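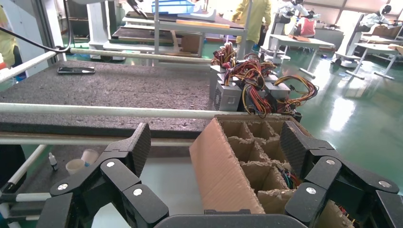
Incoming Packaging Check: Divided Cartons and Plastic Bins
Omport receiving, July round

We use cookies to remember your preferences. Accept | Manage

1. Delivery matches the order. PASS
Palano billed us for 300 bins and sent 300 bins. I mention it as a novelty.

2. Bin walls and corners free of cracks. PASS WITH COMMENT
Checked 20 from the top layer and 20 from the bottom. One hairline split near a handle — set aside, tagged, and already borrowed by someone for rags.

3. Lids close and stay closed. FAIL
The Fullusent lids fit the Fullusent bins. They don't fit the Palano bins, whatever the catalog says about "universal." Return the lot, order number ends in 894.

4. Stacking height. PASS
Limit is 5 high. The sign says so in letters you could read from the parking lot. The stack by the dock door was 5 high when I arrived, and I choose to believe it always is.

5. Carton dividers seated and square. PASS WITH COMMENT
Âu line only. Slots are cut a little tight, so push the strips down evenly or they buckle. Rough edges are fine. Missing strips are not.

6. Right container for the load.

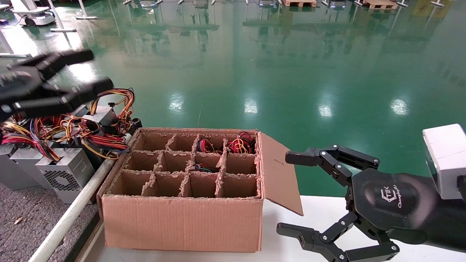
Match the container to what goes in it before anyone starts packing. Dividers suit small parts that should stay apart. They do nothing for metal power supplies with a heap of red, yellow, black and blue cables looping over the top, so tie the leads first and give each unit a plain bin of its own. OPEN until the packing sheet is rewritten.

7. Labels face out. FAIL
Half the second shelf faces the wall. The wall has not complained.

8. Aisle clear, knives capped, tape guns on hooks. PASS
Two hooks are empty. I found the tape guns in a bin labeled "tape guns," and let it go.

Items 3, 6 and 7 get looked at again at 8 a.m. on the next round. Please don't fix them at 7:55.

2 comments | 4 shares
Contact | © Omport | Back to top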